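**Project report, second draft, February**
Olga Cunha
Introduction to Automation, final project

# Clearing the Table: Is Any of This Ready?

## Where the question came from

My first proposal was to compare home robots. I dropped it after two weeks because there was nearly nothing to compare that I could buy, borrow or stand next to. There were plenty of videos. So I narrowed it down to one chore that happens both at home and at work, and that everybody has done: clearing a table after people have eaten at it.

It sounds like an easy one. A table is flat, it stays where it is, and most of what ends up on it is light. If machines are close to doing household chores, this should be among the first to go. I used to clear tables at Esteves, a lunch place with booths along one side and windows along the other, and I never thought of it as skilled work. I now think it is more skilled than I gave it credit for, which is a strange thing to find out about a job you did for minimum wage.

The question I ended up with is: could a machine that exists today clear a normal restaurant table, without a person helping it, well enough that the owner would want it back the next day?

## What is being claimed

Two companies came up again and again in my searches. Cesby sells a wheeled cart with shelves. It drives from the kitchen to the table and back, and a person loads and unloads it. I don't have much to say against the cart, except that the brochure calls it a "table clearing solution" and it does not clear tables. It carries things after somebody else has cleared them.

Vandumine is more ambitious. They show an arm with two fingers picking up cups and putting them in a bin. Their page says the arm "handles everyday dining items." I wrote to ask which items. The reply thanked me for my interest and linked me to the page I had quoted.

I then watched 123 short videos of machines doing kitchen or table chores, from companies, university labs and hobby builders. For each one I wrote down four things:

- Was the clip shown at normal speed?
- Was it one continuous shot from start to finish?
- Was there food, liquid or trash on the table, or only clean dishes?
- Could I tell whether a person was steering?

Only 11 of them were a single continuous shot at normal speed with something messier than clean dishes in it. Of those, I could rule out a person steering in fewer than half. I am not saying the rest were faked. A sped-up clip is normal practice and many of them said so in the corner. But a sped-up clip of a clean cup going into a bin tells me very little about lunch.

## What I did myself

I did not have a robot arm. I had the use of a hand-held gripper, the kind where a person holds the body and works two fingers, with a camera looking out over the fingers. These tools exist so people can record how a chore is done and a robot can learn from the recordings later. For my purposes it had another use. It let me take the "brain" problem out of the question. With a human deciding what to pick up, from which side and how hard, whatever was still difficult had to come from the hand.

I thought this was a generous test. If I struggled with the gripper while using my own eyes and my own common sense, a machine with the same fingers and worse judgment would not do better.

I made 50 attempts at picking up single things of the kind that get left behind at lunch. I did not time them to the second. I wrote down whether the thing came up, whether it came up level, and whether I knocked anything else over on the way.

## What I noticed

**Bottles are the easy part.** A clear plastic drink bottle with a screw cap is close to ideal. It is tall, it is about as wide as a hand wants it to be, and both sides can be reached at once. It is no surprise that bottles and cups turn up in demo after demo. I would put them in mine. One warning, though: plenty of papers I read say that cameras have trouble with see-through objects, and I did not test that because I was the one doing the seeing.

**Bowls are a different chore.** An empty bowl can be pinched by the rim. A bowl with soup or noodles still in it should not be, since all the weight hangs from one edge. A person slides fingers under, puts a thumb over the rim and tips it back a little if it starts to go. Two fingers that open and close have no under and no tip. I stopped trying full bowls early on, out of respect for the booth seats.

**Flat things are worse than heavy things.** I had not expected this to be the main result but it is. A paper menu lying on a wooden table, a sheet of printed text, a sauce packet. There is nothing to close on. With my bare hand I would drag a menu to the edge of the table and take it from there, or get a fingernail under one corner. I had to use the same dragging trick with the gripper, and it worked for paper some of the time. It pushed the small packets around.

**What stays and what goes.** This is the part that made me most doubtful about the whole business. A table after lunch has things on it that belong to the place, things that are trash, and things that belong to the customer. A menu stays. An empty packet goes, but a sealed one might go back in the holder. A glue stick is not dinner at all, and if one is sitting there, some kid is coming back for it. A half-full bottle may mean the person is in the restroom. When I worked at Esteves I read this from coats, bags, and whether the chair had been pushed in. I didn't find one video in my set that showed a machine leaving something alone on purpose.

## The case against my own view

I asked a few people to read this and push back. The best objection came from Inum, a small repair workshop near campus where I did a placement. Their point was that I was testing a restaurant as it is, and that owners change restaurants all the time to suit machines. Dishwashers did not learn to wash in a sink. Somebody built a box and people learned to load it. If every dish were the same shape, if menus were stuck to the wall and sauce came from a pump, a two-finger arm might manage very well.

I accept this. It would even be a good follow-up project. But it moves the work, it doesn't remove it, and it is no help in a home, where people are not going to throw out their bowls.

The second objection was that things improve fast. Maybe so. I was told by one classmate that my report would be out of date by graduation. I have kept his email.

There is also the matter of cost. I tried to work out a price per table and gave up. Neither company lists one, and a student I know in the business program told me that any number I made up would be the weakest thing in the report. What I can say is that a lunch place clearing 500 tables in a busy week cannot send a person along with the machine each time to deal with the menus and the packets. If the person has to walk over there, the person might as well pick up the bottle too.

## Limits of this project

One gripper, one person, one kind of table. I was also tired of videos by the end and may have been harder on the later ones. I did not test wet hands, wet dishes or broken glass. Wiping the table is left out altogether, and wiping is a large part of the job.

## Where I come down

Not yet, and I don't think it is close. Machines can carry dishes across a dining room. They can pick up the objects that suit them. The gap between that and a cleared table is made of soup, paper and good manners – and the last of those wasn't even mentioned in the material I read.

If I were to run this again, I would start by choosing the table and not the objects. I would take whatever lunch had left on it, with the bottle and the cup, but with the bowl and the packets and the menu too, and I would score the table as a whole. One item still there would count as a fail, and so would one item taken that should have stayed.
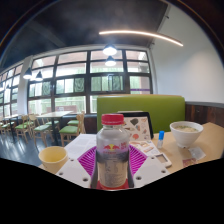
I would also ask Vandumine again, and this time send them the list of items with the question.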